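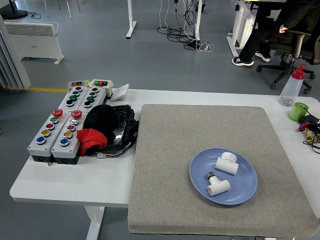

by Seok

The water came back to Plikska at 5:42 in the morning, and I heard it before anyone else did, because I was lying on the kitchen floor with my ear against the pipe.

I should explain that I loved that pipe. My grandmother had loved it too. It ran 300 feet uphill from our sink to the spring, and every joint in it was one she had picked out herself, back when the whole village still carried buckets. She used to set the new fittings out on a plate like pastries and let me choose which went next. I always wanted the tees. A straight piece only goes where you point it, but a tee! A tee could take you to the garden, or the goat shed, or clear over the wall to the neighbors.

That November the spring had gone quiet. The men from Cisus drove up, looked down the hole, and told us we could move to the valley, where there were taps in every room. Half the village started packing. I went up the hill with a lantern and my grandmother's wrench.

Oh, it was a wonderful night! Cold enough to make your teeth ring, and so many stars I kept walking into things. I opened the line joint by joint, tapping and listening the way she taught me, and at the old tee under the walnut tree I found the trouble – a root as thick as my thumb, curled up inside like a sleeping cat. It had been drinking our water for years, I suppose, a little more each summer. I cut it out in pieces. Then I put the joint back together with stiff blue fingers, said something kind to the tree, and ran all the way down.

Nothing came. I lay on the floor and waited. I hummed. The window turned gray.

And then, far up the hill, a cough. A rattle. A long silver whisper getting closer and closer, past the walnut, past the shed, under the wall – and the tap spat rust all over my socks, and I shouted so loudly that the goats answered.

I filled every bucket we had. Then I went next door, still dripping, to tell them to unpack.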